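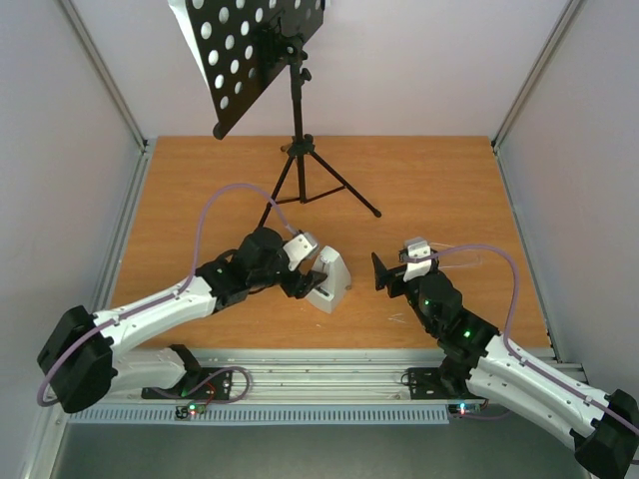

How a two-armed robot is looked after

A robot arm can do the same job again and again without getting tired, but it still needs checking. This page explains how the music robot at the Durnville workshop in Trarkcombe is kept in good order. It has two arms, which share one wooden table, and it practises small jobs with a music stand and sheet music.

Starting the day

The first job is done with the power off. A person looks at each arm from the bottom to the top. Each arm is bolted to a metal rail at the front of the table. If a bolt is loose, the whole arm can wobble, and a tiny wobble at the bottom becomes a big one at the gripper. There are 43 checks on the list.

Next come the cables. Each arm has a purple cable that carries pictures from the small camera near its gripper. Arms bend and twist, so the cable needs some slack — a loop of spare length. Too tight and it pulls out. Too loose and it snags on something.

Looking after the grippers

The gripper is the robot's hand. Its fingers open and close, and they rub against nearly everything they pick up.

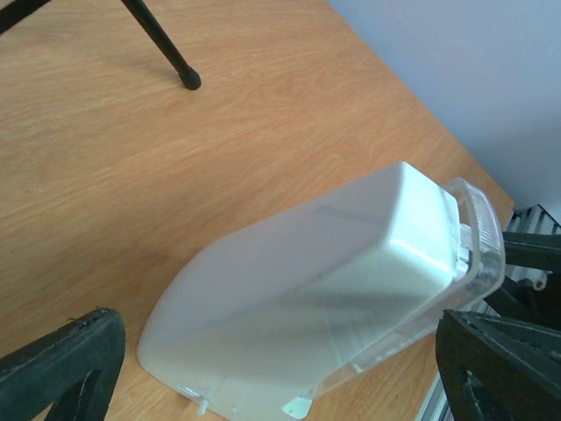 Fingers get scuffed, so they are looked at every Friday. A person wipes them with a dry cloth and feels for loose bits. A finger that has worn too thin is taken off and a new one is screwed on. At Durnville a set of fingers is changed after 2000 grips, even if it still looks fine.

The camera lens is wiped too. A smear on the lens makes everything blurry, and the robot may reach for the wrong spot.

Testing with something light

When the checks are finished, the power goes on and people step back. The arms move slowly at first. Then they try a real job. 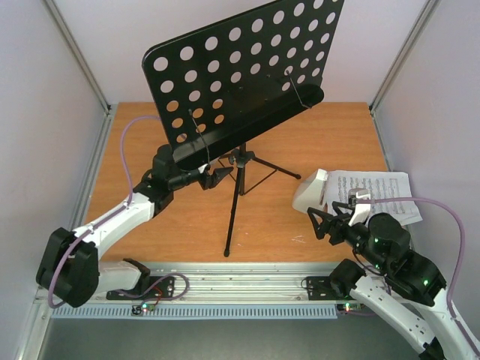

Paper is a hard test. It bends, it slides and it creases if it is squeezed too much. The person in charge can change how strongly the gripper squeezes by typing a number from 0 to 200 into a program called Drendance. They start low and go up a little at a time.

If an arm does something odd, the person presses the stop button before touching anything. You should never put your hand near a robot arm that is switched on, even when it is still.

Words to know

Gripper: the part that holds things.
Rail: the long metal bar that the arms are fixed to.
Slack: spare length in a cable.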